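Right, so I went to the open day at Celberg on Wednesday and I have thoughts. Quite a lot of thoughts. Thread, sorry in advance to anyone who follows me for the allotment stuff.

For those who don't know it, Celberg is the big grey building behind the retail park that everyone assumes is a tile warehouse. They do robot hands, mostly for packing fruit and veg. Once a year they let the likes of me in and give us a lanyard. I was visitor 109! I've kept the sticker.

First stop was the packing line, which they call Valente. Crates in one end, trays out the other, very loud, lovely smell of pears. A small boy next to me shouted "AGAIN" every time a tray dropped down and to be fair I was thinking the same.

You get ear defenders for that bit. Mine were clearly set for someone with a much bigger head and I spent the whole thing holding them on with one hand and my tea in the other.

Then upstairs to the quiet room, which was my favourite by miles. This is where they try everything out on a computer before it goes anywhere near the real kit. The software's called Kevamon (no idea, I did ask, the answer was long and involved someone's old band).

Chap running it was Salvador Quintela, very patient man. He'd been on his feet since 9 and was still answering questions about whether it could peel an orange. It can't, by the way. They've got no plans for it to, either.

He had the simulator up on a big screen and you could ask him to stop it wherever you liked and have a nosy. I stopped it on this one and went up close, and he let me have the picture to take home. 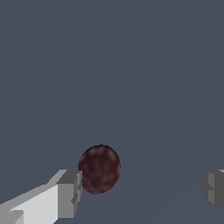

Kevamon, mid-grab. Ball touching the left finger, right one still with a gap to go.

I said plum. The woman behind me said beetroot. Salvador said it's a ball, they just gave it a blotchy skin, and then he admitted that everyone in the office calls it the plum as well. So I'm counting that as a win.

What got me is how much fuss there is over that gap. If one finger gets there first it can shove the thing sideways before the other one has caught up, so do you slow the whole hand down, or shift it across a bit, or let it nudge and hope? They try all of those. He said they'd done 434 goes on the ball alone since February and he still wasn't happy with it.

Also I'd expected the simulator to look like a film and it's really plain! Grey fingers all made of flat chunky bits, slatey background, one dark red ball. I asked if they'd ever make it prettier and he said prettier is slower and he'd like to get home for his tea.

We got a turn on it ourselves after that. You have a little slider for how hard it squeezes and a button to close the hand. I got 2 goes. First one the ball shot off out of view like a bar of soap, second one I picked it up and held it for ages and got a small round of applause from a family from Leeds.

My mate went straight after me, did it first time, and has mentioned it in every message since.

Last bit was a talk about Prenomel, their next hand, with softer fingertips for things like peaches. I'll be truthful, I was flagging and there were almost no chairs. The slides had a lot of graphs. But the bloke doing it passed a fingertip round for us to squish and it was weirdly nice, like a firm jelly baby.

Tour took 25 minutes longer than it said on the leaflet and I wouldn't have cut any of it, except possibly the graphs.

Couple of people asking: it's free, you do have to book, and there's a lift if you can't do the stairs to the quiet room. Parking is round the back, NOT at the retail park, they will ticket you.

Biscuits: decent. Proper chocolate ones on the first table, and plain digestives by the time you got upstairs, so fill your pockets early.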